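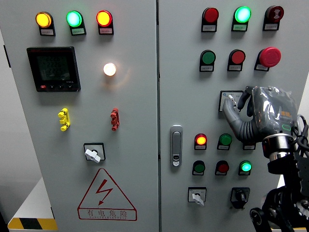 Visit to the Dotelon open day, 6 Jan 2023

I went with one question: can any of these machines do ordinary chores yet, in a house or on a shop floor? Dotelon opened its test hall to 49 visitors, split into small groups. Fraser Niven took ours around.

The control cabinet was our first stop. The job there is simple for a person. You find the right switch among the lamps, buttons and selectors, put a finger on it and move it. The hand at this station has a pointing index finger and a clear plastic wrap over the whole of it. Niven said the wrap is there to keep dust out of the joints. The small switch on the right-hand door is harder for it than the big red emergency stop, he said, as it leaves less room for error.

In our session the hand got the switch on the second try. I timed it at 6 seconds from the start of the reach. Annick Lefèvre, who runs the test program, told us it had done almost 300 presses since November and that the rotary selectors still gave trouble. The finger can push, but turning a handle takes a grip and a wrist movement together.

Next door was the household area, with a sink, a dishwasher and a clothes rack. A two-armed machine from Eltance loaded plates well enough when they were set out apart. Stacked bowls stopped it. It folded one towel while we watched and left a shirt half done. Didier Barbier from our group asked about glasses and was told they are not trying those yet.

Lunch was sandwiches in the corridor. Parking is behind the building and fills up early.

My own view is that button and switch work in a plant is close, at least where the panel stays the same from day to day. Kitchens will take longer. Lefèvre would not give a date for either. The next open day is planned for November, and sign-up is by email only.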